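Cleaning and Looking After Your Hairbrushes and Combs

Posted 2/11/20 in Bathroom and Grooming Tips

A brush that is full of old hair and styling product puts that product straight back on clean hair. Pull the hair out of your brushes once a week and wash them every 3 weeks. If you use hairspray or dry shampoo, wash them more often.
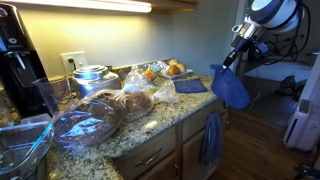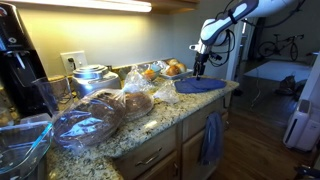
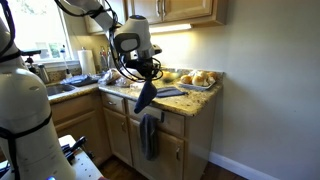
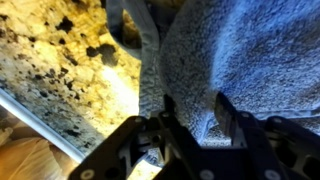 Start by removing the hair. Slide the tail of a comb under the mat of hair at the base of the bristles and lift it in sections. On a round brush, snip along the barrel with small scissors first and then pull the pieces away. Keep the scissors flat so you don't clip the bristles.

Plastic combs and brushes
Fill the sink with warm water and add a squirt of mild shampoo. Soak combs and solid plastic brushes for ten minutes. Scrub between the teeth with an old toothbrush, then rinse under the tap. For a comb with a greasy film, stir a teaspoon of baking soda into the water.

Wooden brushes
Don't soak these. Water gets into the wood, which can swell and crack. Dip only the tips of the bristles in soapy water, work them with your fingers and rinse them the same way. Wipe the handle with a damp cloth and dry it right away. A drop of mineral oil rubbed into the handle twice a year keeps it from looking chalky.

Cushion brushes
The rubber pad has a small air hole, and water that gets in through it can sit there and turn moldy. Hold the brush with the bristles facing down while you clean it. If water does get inside, press the pad gently several times to push it out.

Drying
Shake the brush and lay it bristles down on a towel overnight. Don't use a radiator or a hair dryer on high. Heat loosens the glue that holds the pad.

Storage
Keep brushes out of the shower area. A drawer is fine once they are fully dry. For travel, I use a Trenura zip pouch, but a clean sock works too.

When to replace
Throw a brush out when the bristles are bent or the tips have come off, or if the pad has split. Missing tips leave a sharp end that scratches the scalp. Combs last for years, but check the teeth for rough seams and get rid of any comb that snags.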